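Rubrik: Wohnen & Haushalt > Möbelpflege > Tische
Schlagwörter: matte Oberfläche, Schlieren, Kratzer, helle Möbel

Helle matte Tischplatte wird nur noch fleckig, und was ist diese gebogene Linie?

kantenhocker

Hallo zusammen,

ich habe einen Arbeitstisch mit cremeweißer, matter Platte, Modell Urrego von Ciselport, 139 cm breit, damals für 300 Euro im Abverkauf in Dirberg gekauft. Das Gestell ist tadellos, um das geht es nicht. Es geht um die Platte. Die war am Anfang gleichmäßig hell und ist jetzt irgendwie wolkig. Wenn man gerade davorsitzt, fällt es kaum auf. Schaut man schräg über die Fläche, sieht man Streifen und verwischte Stellen, und der Farbton ist nicht überall gleich.

Gereinigt habe ich bisher mit Spülmittel und einem Baumwolltuch, zwischendurch auch mal mit Glasreiniger, weil der gerade da stand. Nach dem Glasreiniger sah es am selben Abend besser aus und am nächsten Morgen wieder wie vorher. Einen Schmutzradierer habe ich an der hinteren Kante einmal kurz benutzt und dann aufgehört, weil ich gelesen habe, dass der matte Flächen blank scheuert.

Dazu kommt eine dünne, gebogene Linie rechts. Sie ist sehr schwach. Ich kann nicht sagen, ob das ein Kratzer ist oder ein Rand, den irgendetwas hinterlassen hat. Mit der Fingerkuppe spüre ich nichts, aber meine Fingerkuppen sind auch nicht mehr die besten.
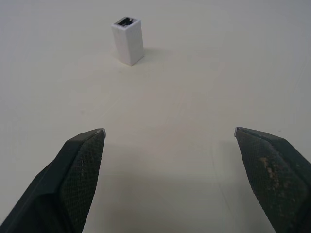 Die Platte von schräg oben mit dem weißen Klötzchen, unten rechts schwach die gebogene Linie.

Das Klötzchen ist innen ausgehöhlt und wiegt fast nichts. Es steht meistens irgendwo auf dem Tisch und wird beim Arbeiten hin und her geschoben. Ich hatte überlegt, ob die Linie davon kommt, weil die Unterseite vielleicht eine scharfe Kante hat. Andererseits schiebe ich ja auch anderes herum: Tassen, den Locher, eine Schale mit Büroklammern.

Meine Fragen:

Wie bekomme ich die Schlieren weg, ohne dass die Platte glänzende Stellen bekommt?

Wie finde ich heraus, ob die Linie in der Oberfläche ist oder nur obendrauf?

Lohnt sich eine Politur? Im Trimgate-Markt gibt es eine für helle Möbel, da steht aber nichts von matt drauf.

Die Anleitung vom Tisch habe ich nicht mehr. Auf der Unterseite klebt nur ein Etikett mit der Modellbezeichnung, zum Material steht da nichts. Ob das lackiert oder beschichtet ist, weiß ich also nicht.

Danke schon mal.

fugenblick

Politur auf keinen Fall. Die meisten Möbelpolituren enthalten Öl oder Wachs, und das bleibt auf einer matten Fläche als Film liegen. Dann hast du glänzende Wolken statt matter Wolken, und der nächste Staub klebt darin fest.

So wie du es beschreibst, würde ich zuerst auf Reinigerreste tippen. Spülmittel wird fast immer zu hoch dosiert. Wenn nicht mit klarem Wasser nachgewischt wird, trocknet der Rest an, und mit jedem Putzen kommt eine dünne Schicht dazu. In der Schicht sieht man dann jede Wischbewegung. Der Glasreiniger löst sie kurz an und verteilt sie neu, das passt zu deiner Beobachtung mit dem nächsten Morgen.

Mein Vorgehen bei unserer Küchentheke, die auch matt und hell ist:

Alles vom Tisch räumen, auch die Sachen am Rand. Trocken abstauben, und zwar gründlich. Krümel und Sand unter dem nassen Tuch machen die Kratzer, über die man sich später wundert.

Dann eine Schüssel mit lauwarmem Wasser, 5 Tropfen Spülmittel auf einen Liter. Das wirkt lächerlich wenig, reicht aber. Ein Mikrofasertuch darin gut auswringen und die Platte in geraden Bahnen abwischen, von links nach rechts, die nächste Bahn leicht überlappend. Keine Kreise.

Danach Wasser ausschütten, Schüssel und Tuch ausspülen und das Ganze mit klarem Wasser wiederholen. Bei mir waren drei Durchgänge nötig, bis das Spülwasser nicht mehr geschäumt hat. Das ist übrigens ein gutes Zeichen dafür, dass da wirklich alte Reste auf der Platte lagen.

Zum Schluss sofort trockenreiben, mit einem zweiten Tuch, das noch nie Weichspüler gesehen hat. Weichspüler im Tuch macht selbst Schlieren. Wenn euer Wasser hart ist, ist das Trockenreiben der wichtigste Schritt, weil sonst Kalk antrocknet.

Mach es erst auf einem Stück von der Größe eines Schreibhefts und schau dir das am nächsten Tag bei Tageslicht an. Wenn das Feld gleichmäßiger aussieht als der Rest, weißt du Bescheid und machst die ganze Platte.

Bleibt es danach immer noch fettig, vor allem da, wo die Unterarme liegen, kann man etwas Isopropanol auf ein Tuch geben. Vorher unbedingt an einer verdeckten Stelle probieren, am besten unten an der Plattenkante. Manche Lacke vertragen das nicht und werden weich oder stumpf. Fenster auf, keine Kerze daneben.

Zur Linie kann ich nur raten. Auf dem Bild ist sie ja kaum zu erkennen. Einfach erst putzen und dann nochmal gucken.

moosgrau

hatte ich auch. zahnpasta drauf, einreiben, abwischen, fertig. geht bei weißen platten immer

schubladenrest

Die Zahnpasta bitte weglassen. Zahnpasta ist ein Schleifmittel. Auf glänzendem Lack kann das bei einem feinen Kratzer funktionieren, auf matt poliert man sich einen hellen Fleck, den man nie wieder wegbekommt. Das Gleiche gilt für Scheuermilch, Backpulverbrei und den Schmutzradierer. Mit dem Aufhören lagst du richtig.

Die Reinigung würde ich genauso machen wie fugenblick. Ich ergänze nur den Teil mit der Linie, damit habe ich mich bei einem gebrauchten Tisch länger beschäftigt.

Eine Taschenlampe flach auf die Platte legen und den Raum abdunkeln. Der Lichtkegel soll quer zur Linie laufen, also nicht an ihr entlang. Ein Kratzer hat dann meistens eine helle und eine dunkle Kante. Ein Rückstand sieht eher aus wie ein Strich, der auf der Fläche liegt, oder er verschwindet in diesem Licht ganz.

Danach mit dem Fingernagel quer darüberfahren, ohne Druck. Der Nagel merkt mehr als die Fingerkuppe. Bleibt er hängen, ist es eine Vertiefung. Gleitet er glatt darüber, ist es entweder Schmutz oder nur ein Druckstreifen, bei dem die matte Struktur plattgedrückt wurde.

Druckstreifen sind bei matten Platten häufig. Da fehlt kein Material, die Stelle reflektiert nur anders. Die bekommt man nicht weggeputzt, sie fallen nach einer ordentlichen Reinigung aber weniger auf, weil der Schmutzfilm ringsum weg ist.

Rückstände von Gummi oder weichem Kunststoff, also Füßchen von Geräten und ähnliches, gehen oft mit einem weißen, weichen Radiergummi ab. Wirklich nur ein normaler Radierer aus dem Schreibwarenregal und leichter Druck. Farbige Radierer können auf Creme Spuren lassen.

Zum Klötzchen: Dreh es um und fahr mit einem Stück Nylonstrumpf über die untere Kante. Wenn der Stoff Fäden zieht, ist da ein Grat. Den könntest du mit feinem Schleifpapier brechen, Körnung 400 oder feiner. Ich glaube aber nicht, dass es der Übeltäter ist. Wenn es so leicht ist, wie du schreibst, fehlt der Druck. Und beim Verschieben mit der Hand entsteht selten ein sauberer Bogen. Einen Bogen bekommt man eher, wenn etwas Schweres an einer Ecke stehen bleibt und sich um diese Ecke dreht, oder wenn der Boden rund ist. Den Locher würde ich mir ansehen, und die Schale auch. Unglasierte Standringe an Keramik sind auf solchen Flächen wie Schmirgel.

Ist es ein echter Kratzer, dann würde ich ihn in Ruhe lassen. Reparaturstifte in Weiß treffen einen cremefarbenen Ton fast nie, und der Stift glänzt meist stärker als die Platte. Aus einer Linie, die man suchen muss, wird dann eine, die jeder sieht. Ausschleifen geht nur bei Massivholz oder dickem Lack, und das Material kennst du ja nicht.

Unter alles, was dauernd auf der Platte steht, kommt bei mir Filz, 2 mm reicht. Den Filz ab und zu wechseln, weil sich Sand darin festsetzt.

kantenhocker

Danke euch. Ich habe zuerst nur ein Probefeld vorne links gemacht, mit sehr wenig Spülmittel, und dann mit klarem Wasser nachgewischt. Das Wasser hat beim ersten Auswringen ordentlich geschäumt, obwohl ich an dem Tag gar kein Spülmittel mehr darin hatte. Am nächsten Vormittag war das Feld deutlich ruhiger als der Rest. Inzwischen ist die ganze Platte gemacht. An der hinteren Kante sieht man noch die Stelle vom Schmutzradierer, damit lebe ich.

Die Linie ist noch da. Der Nagel bleibt nicht hängen, im Streiflicht sehe ich keine dunkle Kante. Radiergummi hat auch nichts geändert. Dann wird es wohl so ein Druckstreifen sein. Die Schale hat unten tatsächlich einen rauen Ring und steht jetzt auf Filz. Das Klötzchen hat keinen Grat, der Strumpf ist heil geblieben.

Isopropanol habe ich nicht gebraucht.

fugenblick

Gut zu hören. Dann nur noch feucht wischen und das Spülmittel für Fettflecken aufheben. Wir machen die Theke so seit 6 Jahren.

Ähnliche Beiträge

Wasserränder auf geölter Eiche entfernen
Welcher Filz hält auf schmalen Stuhlbeinen?
Kleberest vom Preisetikett auf mattem Lack
Mikrofasertücher waschen: bei welcher Temperatur?
Schreibtischplatte am Fenster vergilbt einseitig
Kugelschreiber auf weißer Arbeitsfläche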